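February, notebook 3, starch glue trials continued

Picked up from where the last entry stopped. The wheat starch from Fonville arrived in the morning, two bags, both sealed. The old bag is nearly finished and I would sooner not mix the two, so the old one goes to box linings and the new one is for the trials only. Written on both bags in marker.

Batches today, all cooked in the small double pan:

Batch A. One part starch to five parts water, soaked overnight, cooked 27 minutes from the first thickening. Smooth, slightly grey, set firm by lunch. Needed sieving twice.

Batch B. Same ratio, no soak. Lumpy from the start and never came right. Sieved three times and still had grit in it. Kept a jar for the record but I won't use it on anything.

Batch C. One to four, soaked overnight, cooked the same time as A. Very stiff. Had to be let down with water before it would brush, and once let down it behaved much like A, so no gain there that I can see.

Mercedes tried A and C on offcuts of the Prilard endpaper and prefers A. She says C drags on the brush and pulls the surface fibres if you go back over it. I found the same on the heavier Cocco stock but less so. The Cocco takes water slowly and gives you more time.

Peel strips. Cut from the Prilard sheet, long grain, pasted to grey board, pressed under the big boards until 4 pm, then left in the open. Pulled by hand from one corner. A tore the paper before the joint gave, on every strip. C did the same except for two strips near the end of the board, where the paste had started to skin before the paper went down. My fault for laying out too many at once. B came away clean, board and paper both bare. No surprise.

Curl. All boards pulled towards the pasted side, as they should. The A boards came back flat after lining the other face with the same paper. The C boards have not come back fully. I have left them under weight and will look again in a few days before saying anything more about it.

Stock. Weighed what is left of the old starch: 188 g. That is one batch for linings and a bit over. New starch opened today, 1,179 g in the tub after taking out what was needed for the three batches. The tub lid doesn't close well and wants replacing. Blotters are getting low again and most of the ones in the rack have paste on one side. Turn them clean side up or throw them out.

The Plerker press is still stiff on the last half turn. I greased the screw and it's better but not right. Mercedes thinks the platen is slightly out of level and the screw is fine. She put a strip of card under the left side and it closed more easily, so she may have it. To check with the long straight edge.

Order for the account books, to keep in mind while choosing the paste: the full set comes to 2,103 leaves, all to be guarded before sewing, so whichever paste we pick has to brush thin and stay workable for a whole session. On today's showing that is A. I would still like one more trial at one to six before settling, for the guards only, as the Japanese paper won't want much body behind it.

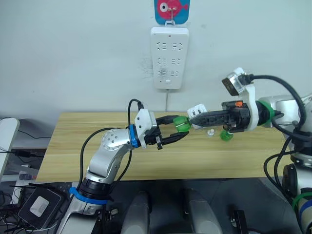
How long can a batch of cooked starch paste be kept before it should be thrown away?
Three or four days in the cold cupboard with the lid on, less if the room has been warm. Throw it out once it smells sour or goes watery on top. Don't recook it.

To do:
One to six batch, put to soak tonight.
Check curl on the C boards.
Straight edge on the Plerker platen.
Wash the horsehair sieve properly, there is dried B in the mesh.
Ask Fonville if they do a smaller bag.
New lid for the tub.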